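Workshop notebook, bench two
20 April

Mug tree day. The wooden one has been sitting on the shelf under the window for long enough to be counted as furniture, and Prakash Rajan has asked twice whether we are a product workshop or a kitchen store. Fair question. The answer this week is kitchen store.

For anybody reading who missed the meeting (I envy you): the Pastholm job is a countertop drying stand for small kitchens, to go with a set of light plastic cups. They want something that holds the cups open end down or near enough, takes up no more room than a dinner plate, and doesn't look like it came from a hospital. Working name is Fikska. I was not consulted on the working name.

Before drawing anything I wanted a morning with an ordinary mug tree and the light blue cups, to find out what annoys me. Plenty does.

First annoyance, no handles. A mug tree is a hat stand for mugs, and it works by the handle. Take the handle away and the only way on is over the peg, mouth first, so the cup ends up lying there like a sock on a radiator. It holds if the peg is long and tips up enough. On a short peg, or a flat one, it's a matter of the cup's mood.

Second annoyance, the pegs themselves. One hole near the top of the post has no peg in it. I looked in the box, under the box, and in the drawer where Rekha keeps the things she says she is not keeping. No peg. I could turn a new one in ten minutes and have now spent longer than that writing about it.

Third, the cups all want to lean in toward the post. Mouth inward, base out. From across the room it's rather handsome, in a drooping sort of way. Up close you notice that the rim comes right up to the wood, so whatever drips off the rim goes down the post and sits on the base disc. Make a note for the drawing: keep the rims off the post. A collar on each peg might do it, or just a stop.

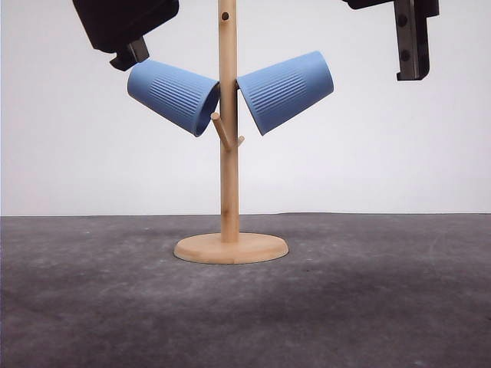 Same stand, same blue cups.
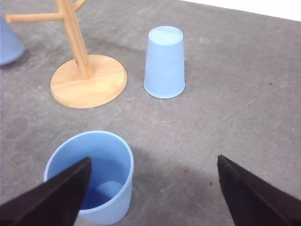

Reading time: 5 min

The ribbing deserves a paragraph. I had put it down as decoration and was ready to be rude about it. Then I spent the morning picking the things up with damp hands and I take it back. Your fingers find the ribbed part without being told, and the smooth part by the rim stays clean for drinking. Whoever drew that cup knew something. It does mean any clip or cradle that grips the outside has to decide whether it wants ribs or smooth, and I'd vote smooth, near the base, where a clip won't rattle.

Cups upside down on the bench is of course the competition. It costs nothing, nobody has to assemble it, and the cup stays put. I stood a couple next to the tree to be fair to the idea. What it can't do is let air in, and in August, in my kitchen, that means a ring on the counter and a cup that smells like a pond. So the whole case for Fikska rests on a gap under the rim. I would like it to rest on more than that, but there we are.

Weights and such. The stand is 382 grams on the kitchen scale. I make no claims for the kitchen scale. Base disc is thick and does most of the work. Loading both sides evenly is fine. Loading one side only, I got it to rock with a push from one finger, though it didn't go over. Pastholm's brief says it must not tip with all the cups on one side, "as a child might do." I have watched adults load a dishwasher and would strike the word child.

Rekha Shenoy came by and asked why the base has to be round. I said because the post is round. She waited. I said because mug trees have round bases. She kept waiting, and then went to get coffee, so that's now an open question in the notebook. A square base with soft corners would go flush into the angle of a counter, and it gives a bit more foot in the direction of the pegs if the pegs point to the corners. I'm annoyed that it's a good idea.

Wood. The tree is pale with a honey color to it, and it looks much better with the blue than I'd expected, better than the gray plastic in the Pastholm mood board. The client will say wood and water don't mix. The client also owns a wooden spoon. I want to try an oil finish before giving in. Brasico sent a price for turned blanks, 278 for the first batch, then 700 if we want the pegs pre-drilled as well, which strikes me as a lot of money for holes. Mathew quoted up to 800 for the lot and included the holes without making a speech about them. Prakash to ring both.

Bench top, while I'm here. It has scratches and smudges all over it and I'm told it was refinished. By whom, and with what, I'd be interested to learn. For the client visit we either sand it or put something over it. Someone suggested a tablecloth. Someone can iron it, then.

Things to do, in no order:

Turn a peg for the empty hole. Make it longer than the others on purpose and see whether the cup sits better.

Try three peg angles on scrap post. Mark them on the wood this time, in pencil, so I don't have to guess afterward which was which.

Cut a square base out of the offcut by the band saw, same thickness as the disc. Rekha gets to say I told you so once.

Drip test. Wet cups, on the tree against upside down on the bench, paper towel under each. Leave them through lunch. Please do not put them away, whoever keeps putting things away.

Ask Pastholm how many cups are in the set. The brief has one number on the first page and a different one in the sketch, and I've been designing for whichever I read last.

Later, same day: found a peg. It was in my apron pocket. It's too thin for the hole, so it belongs to something else, and I now have two problems where this morning I had one. Left it on the windowsill with a label.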